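I've been reading about "declutter your kitchen" subscriptions for a month now and I have some doubts. Long thread, mute if you're here for the cricket.

The pitch goes like this. You pay Skadley a monthly fee, they send you a plan each week, and by the end of the season your kitchen is "calm". Their word. I have never met a calm kitchen. I've met tidy ones, and the people in them were mostly eating out.

The site claims an average of 513 items leave the home per household. Average of whom? Over how long? Does a fork count the same as a bread maker? I emailed to ask. I got a reply from someone signing off as "your Skadley companion" that thanked me for my curiosity and attached a voucher.

My neighbour Glenys Prydderch did the full twelve weeks. She says it helped. She also says she's since bought back a salad spinner, a potato ricer and the good colander. I'd call that a loan to the op shop at a poor rate of interest.

Week one is "meet your bench". You clear everything off it and live that way for two days. On day one I made toast on the floor of the laundry, so I've met my bench and we have agreed to differ.

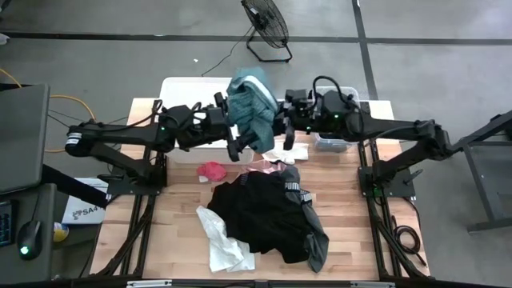 My real gripe is with what they say about wood. Week three has you swap whatever chopping surface you own for one of their "heritage boards", and the notes say striped butcher block is the only thing that "ages honestly". I like butcher block. Those pale striped planks look lovely as a tabletop and I'd have one tomorrow. But wood ages the way you treat it. Leave a wet pan on it overnight and you'll get all the ageing you want by breakfast.

The heritage board is 361 dollars, by the way. Oil sold separately. The oil comes in a bottle the size of a cough mixture and the instructions say to apply "with intention". I used to apply the stuff from the hardware shop with an old sock and the board lasted me through three rentals.

Someone's going to tell me it's about the habit and the products are optional. Fine. Then why does the week three checklist refuse to tick over until you either enter an order number or pick "I'm not ready to invest in my home"? Those are the only two buttons. I checked on my phone as well in case it was a glitch.

Szu-yu Mak messaged to say Stinau does the same thing cheaper and without the guilt. I had a look. It's cheaper, yes. The guilt has moved to the emails. Subject line this morning, 6.40 am: "Your drawers are waiting." They can keep waiting.

Also both companies use the same before and after kitchen. Same window, same tap, different fruit bowl. Man-lok Tsao spotted it before I did and I've been cross about it ever since.

To be fair, and I'm trying: the one tip I kept was putting the things I use every day between hip and shoulder height. Good tip. My nan's kitchen was set up that way in a house with one power point, and she didn't charge me for the tour.

What I'd like to see is one of these outfits follow people up a year later. How many are still at it? How many bought the colander back? Skadley quotes 812 "transformed households" and every testimonial I could find was written in the week the course finished. Anyone can have a clear bench for a week. I've had one for two days and I'd like it noted that I was miserable.

A few of you asked if I've cancelled. I tried. You have to ring between 10 and 4, and the hold music has a woman breathing on it. Will try again tomorrow with the phone on speaker while I do the dishes.

Replying to the person who said I sound like I just don't want to clean out my cupboards: correct. I've got four lids in there with no containers and I'm keeping every one of them until the containers turn up.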